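Home Posts Projects Tools I like Contact

Teaching my shoe code to give up a little earlier

6 min read | 14 comments | 40 shares

So I promised Misaki I'd write up the grasp filter before I forgot how it works, and I've put it off long enough that I've already forgotten half of it. Let's see how far I get.

The short version: we have a policy that learns to pick up shoes from recorded demonstrations, and for most of April it was grabbing at air right next to the shoe. It wasn't missing wildly, either. It would line up beautifully, close a finger's width too early, and then carry on to the tray with total confidence and nothing in its hand. I watched it deliver an imaginary loafer so many times I started seeing it when I closed my eyes.

My first guess was calibration, because my first guess is always calibration. I redid the whole thing, hand-eye transform and all, and lost an afternoon to it. No change. My second guess was timing, and that one got warmer.

The recordings have two streams that matter here: the pictures from the wrist camera and the gripper width. They come in at different rates, and our loader was matching each picture to the nearest width reading. Sounds fine! Except the timestamp on the picture was written when the file landed on disk, and the one on the width was written when the reading was taken. So every picture was paired with a width from a bit later. I measured the gap by opening and closing the jaws in front of a blinking LED, and it came to 183 milliseconds. When the hand is moving fast that's plenty to teach a network that fingers should be closing before they get there.

Ljubica had told me to check this weeks ago, by the way. She put it in a code comment and I scrolled right past it.

The fix in the loader is about as boring as you'd hope. Stamp both streams at capture, interpolate the width to the picture time, throw out any pair with a hole in the data. I re-ran the whole set, 1,506 demonstrations, and let it train overnight. Next morning the early closing was mostly gone. Mostly.

What was left turned out to be blur. Black shoes are a pain. You get a dark thing with soft edges, a dark gripper in front of it, and once the wrist swings quickly the edge of the shoe just smears away. The segmentation step would then decide the shoe ended wherever it felt like, and the planner believed every word.

I tried three things. Sharpening the pictures before segmentation made it worse (it invented edges). Tossing all the blurry ones was no good either - that wiped out nearly all the quick approaches, and the policy got so slow that Krum asked if it had crashed. The one I kept is a little score per picture, just the variance of the Laplacian inside the predicted mask, and the planner uses it as a weight. Low score means the mask counts for less and the last good estimate counts for more. If the score stays low for too many pictures in a row, the controller eases off the speed until things sharpen up. If that doesn't help either, it backs off and starts the approach again.

That last bit is the "give up earlier" part, and I like it a lot more than I expected to. The old version had a retry too, but it only kicked in after the fingers had closed on nothing. Now it bails before closing. It looks a bit shy, if I'm being fair, hovering there and having second thoughts, but shy gets shoes into trays.

Things I still want to do:

- Move the score threshold out of the code and into the config, where Krum can stop asking me for it
- Plot width against score for the 405 demonstrations in the validation split
- Handle pairs. Right now it picks whichever shoe has the bigger mask, and with two of them close together it sometimes flips its choice halfway through. A bit of hysteresis should do it.

If you've dealt with the flipping thing, please leave a comment, I'd love to steal your answer.
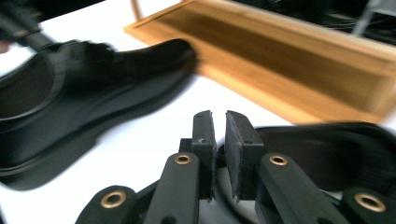 Jaws open between two black shoes, and plenty of blur on the left one.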